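4. Shop-Floor Task: Desktop Service

4.1 Task definition

The third task group was drawn from the service bench at Vavutley, where used desktop computers are stripped, checked and rebuilt for resale. We chose it because it sits between the household chores of Section 3 and true factory assembly. The parts are rigid and made to standard sizes, yet they are packed into a case laid out for human fingers. Each trial asked for one of three operations: seating a memory module, placing a processor and closing the socket, or pushing a cable connector home.

Small parts were presented in a grey printed fixture beside the case, so that the starting pose of each part was known to within the tolerance of its pocket. The case itself was laid on its side on slotted aluminium rails. No cable was tied back before a trial. Halliday's earlier bench study cleared the wiring first, and we consider its success rates an upper bound for that reason. 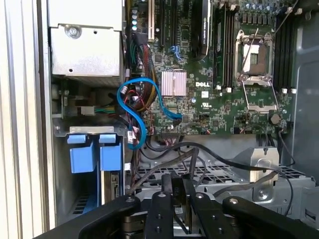

Loose wiring was the most common source of early stops. A cable that a technician would nudge aside with a knuckle has to be either planned around or moved on purpose, and the Griturmont planner treats all wiring as a fixed obstacle once the approach has begun. Of 1,629 attempts, 211 ended before the part had reached its seat, most of them on a contact force limit that had been set low to protect the board.

Sockets raised a different problem. The load plate and lever must be moved along an arc, and a small error in the estimated hinge line shows up as side load at the fingertip. Softić and Du tuned the compliance for this motion by hand over 13 sessions in June. The values they settled on did not carry over to the memory latches — these needed a stiffer push and a shorter stroke.

4.2 Views and labelling

Two views were kept for every attempt: one from the wrist and one from a fixed position covering the case and the arms (Figure 4). The wrist view was better for judging alignment at the slot. The fixed view was better for deciding which arm had caused a contact. Two raters, Shehu and Economou, labelled a shared set of 200 attempts from both views, and differences were settled by replaying the force record.

Figure 4. Desktop service cell, fixed view. The case is open with its socket exposed; the fixture is at left, and the right arm is reaching into the case near the drive cage. 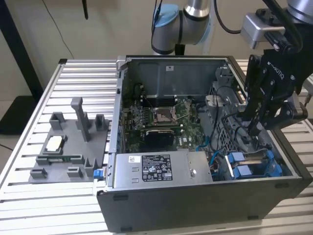

4.3 Comparison with manual work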